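Task Demonstrators (two posts), Home Robotics Hall
Alenent, Household Skills Team
Full time or part time, starting in August

We are looking for two people who are good with their hands and patient with a bedsheet. You will join the team that teaches our household robots how ordinary jobs get done: folding, sorting, putting away, picking up a pen without sending it across the room. You don't need a degree and you don't need to have touched a robot before. Most of us hadn't!

What the job is

Our robots learn from people. A demonstrator holds a gripper tool in the hand, does a household task with it from start to finish, and the recording goes to the learning team, who use it to train the software. Then the robot has a go, we all stand around and watch, and the next round of tasks is planned from what we saw.

It's a lovely mixture of very physical and very fussy work. You might spend a morning on jeans alone – legs together, legs apart, one leg inside out, belt still in. You might spend an afternoon moving remote controls, phones and game controllers from a bed to a box and back again, in a different order each time. A thing that a person does without thinking turns into a string of small decisions when you do it through two gripper fingers, and the demonstrators who enjoy the work most are the ones who get curious about those decisions.

How the work has changed

If you applied to us before and are reading this again, please read this part, as the job is quite different from the one you saw.

When the hall opened, demonstrators drove the robots directly with a pair of levers. It was slow, it was hard on the shoulders, and when a robot was being repaired the whole shift waited for it. Moving most of the recording to hand-held grippers means that people can get on with their tasks while the engineers have the robots in bits. You can sit, stand, kneel or swap sides of the bed as you like. The levers haven't gone completely, and you'll learn those too, but they take up a small part of the week.

The other big change is in the checking. Every recording used to be watched from end to end by a demonstrator. We now use software called Vitar to sort the recordings first, and it passes on the ones it isn't sure of. There was real worry about this when it came in, and some of it was fair. A few people had liked the checking, which is quiet and can be done sitting down, and they missed it. We talked it over and came to an arrangement: anyone who wants checking time can ask for it on the rota, and demonstrators have the final say on whether a recording is kept. If Vitar says a fold is good and you say it's a mess, it's a mess.

Nobody in the hall lost their post through either change. Two colleagues retrained, one into task design and one into workshop repairs, and the posts we are advertising now are the ones they left.

"I came from hotel housekeeping and thought I'd be there to tidy up after the engineers," says Verena Aigner, who moved from demonstrating into task design. "In my first week I was telling them that no one folds a fitted sheet like that. They changed the task sheet the same afternoon. I still go back on the grippers when the team is short and I always enjoy it."

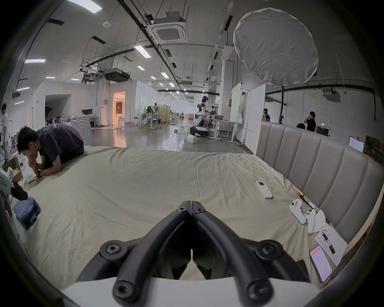

The bed area in the hall, with the wheeled robot further back.

Where you will work

The hall is one large open room, with demonstrators, engineers and robots all sharing the same floor. We like it that way. If something puzzles you, the person who can answer is a short walk off, and the reverse is true as well: engineers come over and ask demonstrators things all day long. It can get noisy when several tasks are running. Ear protection is there if you want it, and there is a quieter room for paperwork and for checking.

You'll be one of 13 demonstrators. Teams are mixed at the start of each month so that everyone works with everyone sooner or later. Keir Purves runs the floor and will be your line manager. Ehab Kabbaj looks after the gripper tools and will fit the grips to your hands on your first day (bring gloves if you normally work in them, he'll want to see those too).

What you will do

Carry out household tasks with the hand-held grippers, following a task sheet but bringing your own way of doing things.

Set up and reset the work area between recordings. There is a lot of resetting. If you fold a pile of clothes, you also unfold it.

Write short notes on each session in plain words: what slipped, what got stuck, what you'd try next.

Review recordings that Vitar has set aside and decide whether to keep them.

Help with robot trials, including standing at the stop button. You will be trained for that before you do it and you may press it whenever you feel like it. No one has ever been told off for stopping a robot.

Suggest new tasks. The suggestion board by the kitchen is where the sock-pairing work came from, and the present wrapping, which is still beating us.

Who we hope to hear from

People who have worked with things and in places where things get used: laundries, shops, care homes, kitchens, hotels, removals, theatre wardrobe. Parents coming back to work, who have in all likelihood folded more small clothes than the rest of us put together. People who knit, sew, build models or mend bicycles. Left-handers are especially welcome, as far too many of our recordings are right-handed.

You should be comfortable repeating a task many times and still paying attention on the last go. You should be able to tell a colleague, kindly, that their recording won't do, and hear the same about yours. Reading and writing everyday English is needed for the task sheets and notes.

The work is mostly light, but it does mean leaning, reaching and bending. If any of that is difficult for you, please apply anyway and tell us. Tables and beds can be raised, tasks can be done seated, and we've already adapted several workstations for people on the team.

Training

The first two weeks are paid training, with no targets at all. You'll be paired with an experienced demonstrator, at present usually Bienvenido Lumanlan, who has taught most of the current team. He starts everyone on towels.

"People arrive wanting to be fast," he says. "I ask them to be slow and a bit boring for a while. After a few days the tool starts to feel like part of your hand and the speed looks after itself."

When you reach 1000 accepted recordings you can choose a direction to train in alongside your normal work. Task design, workshop repairs and trial supervision are the usual ones. Training time is in your hours and you don't have to take it up – plenty of people are happy where they are and stay there.

Hours and conditions

Day shifts only. The hall opens at eight in the morning and everyone is out by six. Part-time hours can be built around school runs and other fixed points, so tell us what yours are.

Breaks are longer and more frequent than in most jobs, and they are real breaks away from the work area. Gripping all day tires the forearms, and tasks rotate so that no one stays on the same movement for a full shift. An occupational physiotherapist visits regularly and you can see her in working time.

Both posts are permanent after a normal probation period. Pay follows our published bands and will be stated in full in the reply to your application, before you give up any time for a trial visit. There is no pay per recording, and we don't rank demonstrators by output.

About being recorded

Please think about this before applying. The grippers carry cameras, so your hands will be recorded, and you and your colleagues will sometimes be in view as well. You'll receive a written explanation of what is kept, who can see it and for how long, and you can take it home and read it before you sign anything. Alois Fankhauser is the elected staff representative for the hall and is glad to talk to applicants about this, or about how the changes described above went from the staff side. He will give you his own opinion and we won't be in the room.

How to apply

Send us a short letter or a voice message. A CV is fine but isn't required. Tell us about something you do well with your hands, and how you would explain it to someone who had never seen it done. It can be as small as peeling an orange.

We'll invite a number of people to a paid trial visit of half a day. You'll see the hall, try the grippers, have lunch with the team and do two or three simple tasks. We don't score how neat your folding is on the day. We'd like to see how you go about it, and you should get a good look at us too.

Applications go to Keir Purves, Household Skills Team, Alenent. Please put "Demonstrator" in the subject line and mention whether you are after full-time or part-time hours. Everyone who applies will get an answer from a member of the team.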